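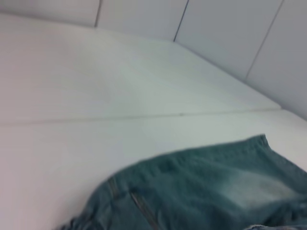 Bench notebook, September, second half of the month, started 9:40 am

Okay, white panels. I promised myself I'd write this one up properly instead of on the back of a delivery note, so it's going in the book while I still remember what I did.

Where we are: the corner mock-up for Bastcombe is standing. That means a flat white top made from two boards butted together, and a run of upright panels behind it meeting the top along one long inside corner. Nothing clever. The point of it is that the Bastcombe people want an all-white prep room with no trim anywhere, and I wanted to see what all-white with no trim looks like when I have to build it myself and wipe it down myself. I have opinions now!

First thing, the joint in the top. I spent most of the morning on it and I could have saved myself the trouble if I'd looked at the board edges before I started. The Plita boards come with a factory edge on the two long sides and a sawn edge on the short ones, and I'd assumed (why?) that factory meant straight. One of them had a belly in it. Not much, you could only feel it by rocking a straightedge along it, but clamp two edges together with a belly in one and you get a joint that's tight in the middle and opens toward both ends. I clamped harder. It stayed open. I clamped harder still and one board started to ride up over the other, at which point I went and made coffee.

After coffee I took it all apart and did what I should have done at the start, which was lay both boards face down, clamp a guide across the pair of them and run the trim router down the middle so it shaved both edges in one go. Any wobble in the guide gets cut into one edge and mirrored in the other, so they still fit. Old trick, works fine, no idea why I always try the lazy way first. Sacrificed a couple of millimeters on each board. Note for the cut list: add that to the width next time.

Dry fit after that was lovely. I ran a fingernail over it and got the faintest tick, which I can live with on a mock-up.

Then glue. I used the Juhl white, the one in the fat cartridge, and it's a good glue but it is NOT the same white as the board. On the cartridge it says white. On the bench, in daylight from the roof window, it looked like milk. Next to Plita white it looks like a pencil line. I wiped it back while it was soft and then wiped it again, and there's still a line all the way along, a touch darker than the boards either side. Some of that is just shadow, I think. You put two pale things edge to edge and the gap reads gray whatever you fill it with. I'd like to try a scrap joint with no filler at all next to a filled one and look at them from across the room, so I've put offcuts aside under the bench. Please don't throw them out, they look like trash but they're samples.

Also there's muck. White on white shows everything. A crumb of something you'd never notice on a birch top looks like a beetle on this stuff. I keep a soft brush on the hook now and go along the joints with it before anyone comes to look, and again after.

11:15, uprights.

The wall panels are the narrower ones from Sesten, and I went with vertical joints only, no horizontal break. They stand on a batten behind the top and the top pushes up against them. I'd asked everyone whether the wall should sit on the top or the top should die into the wall, and got a different answer from each person, so I did it the way that let me work alone. If the wall stands on its own batten I can set each panel plumb and not have to hold the worktop up with my knee while I do it. The downside is that the back edge of the top then has to be a really good fit, as there's no panel sitting down over it to hide the gap.

Scribing that back edge took forever. I taped the edge, ran the pencil along with a washer as a spacer, sawed shy of the line and came back to it with a block plane and then paper on a stick. Three goes. The third go was the good one and I've left the washer in the drawer with the tape wrapped round it, because that's the right size for this job and the other washers aren't.

Color! This is the bit I really wanted to write down. The Sesten panels and the Plita boards are both sold as white, both "cool white" on the sheet, and when the samples were side by side on the desk I couldn't have told you which was which. Put one flat and one upright, though, and they go different ways. The wall comes out a shade grayer than the top. Partly that's just how light falls, the top is facing the window and the wall isn't. But I held a Sesten offcut flat on the Plita and squinted, and I still think there's a small difference. Not sure enough to swear to it. I'd like a second pair of eyes on this, preferably someone who hasn't been staring at white boards all day, since I now see pink and blue in everything.

Seriously, the pink. There's a warm tint that creeps over parts of the top depending on where you stand, and I spent ages trying to wipe it off before it dawned on me that I was trying to wipe off light. My guess is it's bouncing off the brick by the side door. Close the door, check again. (Haven't done that yet. Adding it to the list.)

1:30 pm, after lunch

Surface finish. I'd been calling the Plita "plain matte" in my emails, and that's a bit off. When the light comes in low there's a very fine streakiness to it, as if somebody had drawn a dry brush across it, and it all runs the same way. That means board direction matters! If I'd turned one of the two around by a quarter I'd have had streaks meeting at right angles across the joint and it would've looked awful from one side of the room and fine from the other, which is the worst kind of awful because you end up arguing about it. By pure luck I'd laid both the same way. I've drawn arrows on the back of everything that's left on the rack. Pencil, not marker - marker comes through the edge if it gets damp, ask me how I know.

I kind of like the streaks. It stops the top looking like a refrigerator door. Whether Bastcombe will like them I don't know, their spec says "uniform" and I'm going to ask what they mean by it before I order anything.

Cleaning test, rough and ready:

Damp cloth, nothing on it: fine for dust, leaves a smear you can see in low light until it dries.
Damp cloth with a drop of dish soap: better, then needs a second wipe with clean water.
The blue spray from under the sink: took the pencil off straight away but left a dull patch that I had to go over again.
White melamine sponge: DON'T. I tried it on an offcut and it polished a shiny spot into the matte. Shiny spot doesn't come out.
Tea, left 15 minutes: wiped off clean.
Tea, left 40 minutes: wiped off, with a ghost of a ring that went on the second pass.

I didn't do anything harsher than tea. If somebody wants to try turmeric, use the offcut with the shiny spot, it's ruined anyway.

The inside corner where top meets wall is the real cleaning problem and I don't have an answer. A cloth rides over it. You get a little roll of dust and lint sitting right in the angle, and pushing it along just parks it at the far end where it's harder to reach. I tried a cloth wrapped around a plastic scraper, which worked okay, and a dry paintbrush, which worked better. The proper fix is a small bead of silicone with a rounded profile so there isn't a sharp angle to begin with, but then we're back to matching whites, and silicone yellows. Could be a coved strip. Bastcombe said no trim. Is a cove trim? I say it isn't. I suspect they'll say it is.

Money, for my own records: the boards, panels, batten and glue for the mock-up came to 679 all in, with delivery. That's more than I'd penciled in, and most of the difference is the spare Plita board, which I don't regret for one second given what happened with the first edge.

3:50 pm

Checked the wall joints with a feeler gauge. Closer together at the bottom than at the top on one of them, so that panel's leaning a hair. I can see it if I know to look, and I can't unsee it. Slackened the top fixing, tapped it over, nipped it up again. Better. The joints read as thin dark lines from anywhere in the shop, and I've decided I'm fine with that. Once you've got several of them evenly spaced it looks like you meant it. One on its own would look like a crack.

The glue sheet wants a minimum of 18 degrees in the room and it's been 23 in here all afternoon, so no worries there. Clamps stay on until tomorrow regardless.

Still to do:

Close the side door and look at the pink again.
Filled vs. unfilled scrap joint, look from the doorway.
Ask Juhl if they do a tinted version that goes with Plita white, or whether we mix our own.
Ask Bastcombe about "uniform" and about the cove.
Soften the front edge of the top, it's sharp enough to catch a sleeve.
Order more brushes. The soft one's already gone gray.

Please don't put cups, drills or elbows on the mock-up before the clamps come off. The old bench by the rack is free if you need somewhere to work.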